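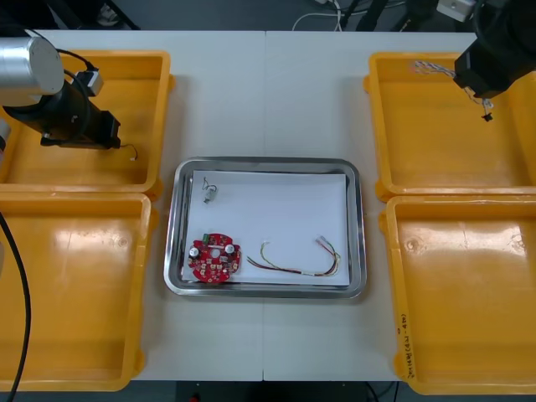
Stovo Two-Arm Parts Sorting Station

Overview

The Stovo station is a bench-mounted cell with two robot arms for sorting small electronic parts. Parts are presented in a central tray and moved into open bins on either side. The station is supplied by Arkusik and can be seen running at the Plarna demonstration room.

What the demonstration covers

Each visit includes a sorting run on mixed parts. The tray is stainless steel, lined with white paper, and is loaded with items of the kind found in repair and recycling work: a round circuit board with its components fitted, wire bundles with end connectors, and a small part with wire leads. Four yellow bins are placed two on each side of the tray. Thin wire is included on purpose, as it is the hardest item on the list to pick up and release cleanly.

The left arm serves the left pair of bins and the right arm serves the right pair. Visitors may ask for the bin assignments to be changed between runs. A change takes 4 minutes and does not require a restart.

Bring your own parts

Visitors may bring sample parts for a trial run. Samples must meet the following conditions:

Weight: 109 g maximum per item
Power: batteries removed, capacitors discharged
Surface: no oil, solder flux or adhesive residue
Quantity: 7 items of each type

Samples are returned at the end of the visit. Parts with sharp cut leads should be packed separately and declared at sign-in.

Station data

Arms: 2, mounted on opposite sides of the table
End tools: gripper, black
Table: two panels, white, butt-jointed
Table width: 900 mm
Bins: yellow plastic, open top, removable
Tray liner: white paper, replaced when marked or torn
Control software: Zaki, included with the station

The light table and liner are standard. Dark liners can be fitted for parts with pale housings, but the vision settings in Zaki must then be saved again under a new job name.

Visiting

Demonstrations are held by appointment. A visit consists of a safety briefing, one standard run, one run with visitor parts if supplied, and time for technical questions. Visitors stand behind the floor line while the arms are powered. Loose sleeves, lanyards and long cords must be secured before entry. Photography is allowed. Recording the Zaki screens requires written approval from Arkusik.

The room was closed in August for floor work and has since reopened on the normal schedule.

Ordering

The station is shipped with both arms, table, tray, one set of bins and a Zaki license for one workplace. Replacement bins and liners are ordered separately. Quotations are prepared after a parts trial and list the cycle time measured for each part type.

Page last revised: Oct 30, 2022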